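Notes on the Tiscombe Reservoir Bass Season

The boat ramp on the east side of Tiscombe Reservoir reopened in September, following completion of the repairs to its lower section. Anglers who launched from the Planach side during the summer may now return to the shorter route. Parking remains limited to 18 trailers, and the lot is generally full by 7:30 in the morning.

Water Level and Clarity

The reservoir currently stands at 1278 feet above sea level. At this level the rock shelf north of the dam is covered, and boats of ordinary draft may pass over it with care. The flats near Bekden Creek remain shallow, and the old fence line there is a hazard to propellers. Clarity is good along the main body of the lake and poor in the creek arm, where carp have stirred the bottom for much of the summer.

Smallmouth Bass

Smallmouth have moved onto the points and may be taken in eight to 15 feet of water during the first two hours of daylight. A tube jig in brown or green, dragged slowly over gravel, has been the most dependable choice. I have also had fair results with a small surface lure when the wind is down. Fish holding on the Tremblay side tend to be larger, although there are fewer of them and they are easily disturbed by an electric motor run at high speed.

Clothing should be suited to a cold start and a warm return. I wear an old pair of jeans under a rain shell and keep a dry change in the truck.

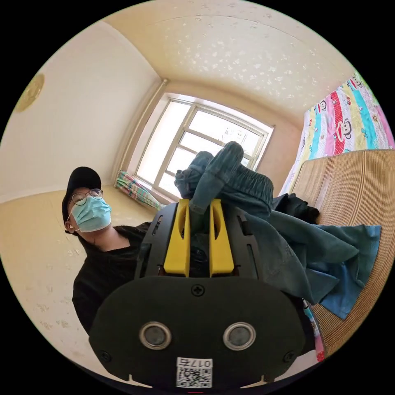

Largemouth Bass

Largemouth remain in the weeds and have been slow to leave them. Anglers are advised to fish the outer edge with a plastic worm, lightly weighted, and to allow it to settle fully before moving it. Séverine Tanguy, with whom I shared a boat on my last visit, took five fish in this manner before nine o'clock, all of which were released.

Regulations and Access

The daily limit is posted at both ramps and should be read before launching, as the creek arm is subject to separate rules. Live bait is not permitted above the Bekden bridge. The shoreline path extends roughly 100 yards past the second picnic area and ends at private land, where the signs should be respected.

I intend to fish the dam end next, provided the wind allows, and will post the results on this page.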